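Clakonix Opens Orders for Hendum First-Person Capture Kit

Wearable recording kit and labeling service give robotics teams a steady supply of hand-task footage from ordinary rooms

RALTGATE, January – Clakonix today opened general orders for Hendum, a head-worn recording kit and labeling service for companies that train robots to handle everyday objects. The kit has been in limited release with a small group of customers and is now available to any commercial or academic team.

Hendum records two-handed work from the wearer's point of view. Each kit contains a lightweight headband with a forward-facing camera, a belt-mounted recorder, two batteries, a charging dock and a calibration card. A wearer can put it on and start recording in a few minutes without help from a technician.

Recordings are uploaded to the Clakonix labeling service, where staff mark the start and end of each action, note which hand is in contact with which object and write a short plain-language instruction for each clip. Customers receive the finished clips with hand position tracks in the file formats most training software already accepts.

"Our customers kept asking for the dull jobs," said Daithí Mulcahy, head of product at Clakonix. "Gripping a carton, turning it, cutting tape, moving things from the floor to a shelf. People do these jobs all day and there is very little good footage of them from the angle a robot would have."

The starter library that ships with every order holds 2383 labeled clips. Of those, 1036 cover parcels and cartons, including lifting, opening, sorting by label and checking handling marks. The rest cover kitchen work, laundry, light assembly and tidying. Clips were recorded in homes, stockrooms and small workshops, under the lighting found there.

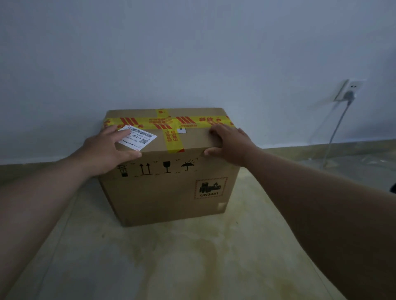 Wearer's view of a carton-handling task, with both hands on a taped box marked fragile, keep dry and UN3481.

Cartons are a large part of the first library because they are hard for machines to handle well. Tape, labels and printed symbols change the look of a box from one shipment to the next, and a hand often covers the very mark the software needs to read. Hendum labels record when a marking is fully visible, partly covered or out of view, so that a training team can filter for each case.

The release version includes several changes requested during the limited release. The headband is lighter and can be worn over glasses. The recorder now has a physical pause button, and paused time is never written to storage. A lens angle adjustment lets the wearer tilt the camera down for floor-level work, which early users said was the most common cause of unusable clips.

Faces and readable personal details on labels or screens are blurred before any clip reaches a labeler. Customers who record in their own buildings may keep the original files on site and send only the blurred copies.

Among the early customers was Cullinane, a maker of mobile handling robots for parcel depots. The company used Hendum to record its own packing staff and combined that footage with the starter library to train a box-turning routine. Cullinane plans to extend the work to mixed pallets later this year.

Pricing and availability

The Hendum kit costs $1968 and includes the starter library and three months of the labeling service. After that period, labeling is billed by the recorded hour, with no minimum commitment. Teams that do not need labels can buy the kit alone and export raw video with timing data.

The first production run is 2000 kits. Orders are filled in the order received and ship from the company's Raltgate facility. Customers from the limited release can exchange their original headbands for the new model at no charge.

A sample set of clips, the labeling guide and the full hardware specification are available on request from the Clakonix sales desk.

About Clakonix

Clakonix designs recording equipment and data services for robotics developers. The company is based in Raltgate, where it builds and tests its hardware and runs its labeling operation.

Media contact: Daithí Mulcahy, Clakonix, Raltgate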